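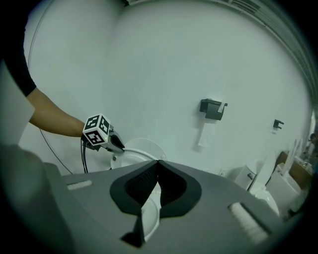
Can a machine clean a whole bathroom by itself yet, toilet included? It can do some pieces of the work if a person prepares the room first, but I have not seen one that does the whole job from start to finish.

Posted Wednesday, 7:40 pm, by Heino Sakalauskas

I ask and answer my own question above, so please correct me. My mother's house in Koppel has two bathrooms and she cannot bend well anymore. I spent most of October reading about what is for sale. Floor, yes, there are many. Windows, more or less. For the toilet I find only videos, and in the videos the lid is often already up when it starts.

keyvan_d
The lid is a good test. It is light, it turns on a hinge, and it stops at a point you must feel. Some close slowly and fight you if you push. A person learns a new lid in one second. I would like to see one machine do 100 different lids before I believe anything.

Raimonds Mägi
I don't agree that it is so far away. I worked four years in the packing hall at Gritolberg and people said the same about soft bags. "It will never pick a soft bag." Now the bags are picked on two of the lines, night shift too. What changed was the amount of practice the system got, the arm was the same arm.

keyvan_d
A packing hall is the same hall every day. The bag comes to you at the same height. My bathroom has a basket, a scale, a wet towel and a child's stool, and tomorrow they are in other places.

Raimonds Mägi
So you practice in many bathrooms. I did not say it is cheap.

Ivars Avotiņš
I clean for a living (offices and one small hotel, in Praduvdale) so I give my view. The difficult part is under the rim and behind the hinges. You need pressure and you need to change the angle all the time, and you look with your fingers more than with your eyes. After this there is the question of the cloth. The cloth from the toilet must never touch the sink. Who checks this with a machine? My supervisor checks me.

Heino Sakalauskas
Ivars, thank you, I did not think of the cloth. How long do you need for one hotel bathroom?

Ivars Avotiņš
Depends on the guest. If he is a normal person, not long. I do not want to give a number here because my boss reads forums, haha.

m_jankauskaite
We tried a rented machine from Erkeck at the swimming hall where I work. It was 3260 for the season and it was only for the floor of the changing rooms. For floor I was satisfied. But each evening somebody had to lift the benches, pick up hair ties and put the benches back. My colleague said he became the machine's assistant. I think he is a little unfair, his back is better than last year.
Mārtiņš

Raimonds Mägi
This is my point also. It does not need to do everything. If it takes the floor, the person has time for the toilet.

keyvan_d
Then we agree and the answer to Heino is "buy the floor one and hire somebody for the rest." For your mother, maybe 250 a month for a person who comes on fixed days. She also gets somebody to talk with.

Heino Sakalauskas
She is 72 and she does not want to talk with anybody before lunch. But I will ask her. Does somebody know if the floor ones go over a door sill? Hers are old and quite high.

m_jankauskaite
Ours did not. Measure the sill first, and ask the seller for the climbing height in writing.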